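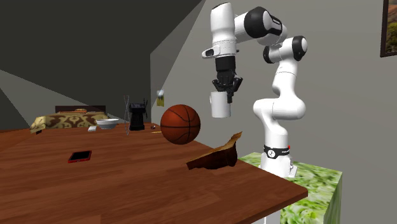

Fig. 3. Plain white mug, tilted.

Section 3: Setting Up Your Vurkness Brewer and Making the First Pot

Last revised 2021-09-01

Okay, so the box is open and the foam is all over your floor. Mine was too! I wrote this section after setting up the Vurkness in my own kitchen and then again at my sister's place, and I've tried to put in the stuff I wished the fold-out sheet had told me. If you haven't read Section 2 (where everything goes and what the spare parts are for), go back and skim it now, especially the bit about the gasket.

You'll need the brewer, the glass pot, the gold basket or paper filters, the measuring scoop, a dish towel and a mug you don't mind filling with plain hot water. Any mug will do for the rinse. I like a plain one so I can see whether the water is running clear.

3.1 Picking a spot

1. Put the brewer on a flat, dry counter, close enough to an outlet that the cord doesn't stretch. Please don't use an extension cord.

2. Check what's overhead. The lid flips straight up, and steam comes out of the back vent while it's running. If you have cabinets above the counter, pull the machine toward you before you brew. You can push it back once it has cooled.

3. Give it a little wiggle. If it rocks, one of the rubber feet has probably folded over, so tip it on its side (empty!) and smooth the foot flat with your thumb.

Note: The cord tucks into a slot underneath. It looks as if it's stuck in there, but it only needs a firm, steady pull. Lorraine Cosgrove wrote in to say hers came out more easily with the machine lying on its back on a towel, and I tried that and she's right.

Caution: Don't plug anything in yet. The tank has to have water in it first, and we'll get there in a minute.

3.2 Washing the loose parts

1. Take out the basket, the pot and the pot lid. The lid lifts off if you turn it toward the handle until the little arrow meets the notch.

2. Wash all of it by hand in warm, soapy water. The basket can go on the top rack of a dishwasher later on, but do it by hand this first time, since there's sometimes a dusty film from the packing.

3. Rinse well and dry with the towel.

4. Wipe the inside of the tank with a damp cloth, no soap. Soap in the tank is a pain to get rid of, and you'll be tasting it for days. I speak from experience here.

Caution: Never put the main body in the sink or run it under the faucet.

3.3 Fitting the filter cartridge

The cartridge is the short gray plug in the paper envelope. You can run the brewer without it, but if your tap water is hard I really would use it.

1. Soak the cartridge in a bowl of cold water for 10 minutes. It'll fizz a bit at first — that's only air coming out.

2. Shake it off and push it into the ring at the bottom of the tank until it clicks. If you don't feel the click, it's not in. Take it out, turn it a little and try again.

3. Turn the dial on the tank lid to the current month so you know when you put it in. Mine is set to October and I've learned to look at it when I fill up.

Note: Cartridges made for the older Usdale model are the same width but too tall, and the tank lid won't shut over them. Don't trim them to fit. (I know someone is going to try it.)

3.4 The rinse

This is the part people skip, and then they write to me about a plastic taste in their first cup. Do it, it's easy.

1. Fill the tank with cold water up to the MAX line.

2. Put the basket in with no coffee and no paper, and close the lid.

3. Set the empty pot on the plate, all the way back against the stop.

4. Now plug the brewer in. The light blinks and then stays on.

5. Press BREW and let the whole tank run through.

6. When it beeps, pour some of the water into your mug and have a look and a sniff. Cloudy water or a smell of plastic means another rinse. Pour the rest down the drain.

7. Leave the lid up and let everything cool for 20 minutes before you go again.

Do the rinse twice, even if the first lot looks fine. Ngọc Mạch, who tested a draft of these steps for me, ended up doing it one extra time and said the smell was gone completely after that.

Caution: The water in the pot is hot enough to scald. So is the plate underneath, and it stays hot for a good while after the light goes out. Keep kids and curious cats away from it.

3.5 Your first real pot

1. Fill the tank to whatever line you like. The numbers on the side are for small cups, so if you drink from a big mug, as I do, go higher than you think you need.

2. Drop in a paper filter or use the gold basket. Not both together, or it'll back up and dump grounds all over the counter.

3. Add a level scoop of medium-ground coffee for each small cup. I use a dark roast from Bạch and take a little off that amount. You'll find your own balance after a few mornings.

4. Give the basket a tap to level the grounds, close the lid until it snaps, and press BREW.

5. Wait for the beep before you take the pot away. There is a drip stop, and it does work, but it's slow to close and you'll get a hissing splash on the plate if you're impatient.

6. Swirl the pot gently before you pour. The coffee at the bottom comes out stronger than the coffee at the top, and a swirl evens it up.

Tip: If your kitchen is chilly, warm your mug with hot tap water while the coffee brews, then empty it and dry it. Yee-man Ko got me doing this and now I can't stop. My second half-cup is still nice and warm when I get to it!

3.6 If something seems off

The light blinks fast and nothing happens. The tank isn't seated. Lift it out and set it back down with both hands.

It gurgles but hardly any water comes through. There's air under the cartridge. Take the cartridge out, soak it again and refit it.

Coffee tastes weak. Try a finer grind before you add more scoops.

Water under the machine. Unplug it, empty the tank and check the gasket (see Section 2). If the gasket is sitting flat and it still leaks, stop using it and contact the shop where you bought it.

The CLEAN light comes on the very first day. Hold CLEAN down until it beeps. The light is meant to come on by itself when scale builds up, and Section 4 has the full descaling steps.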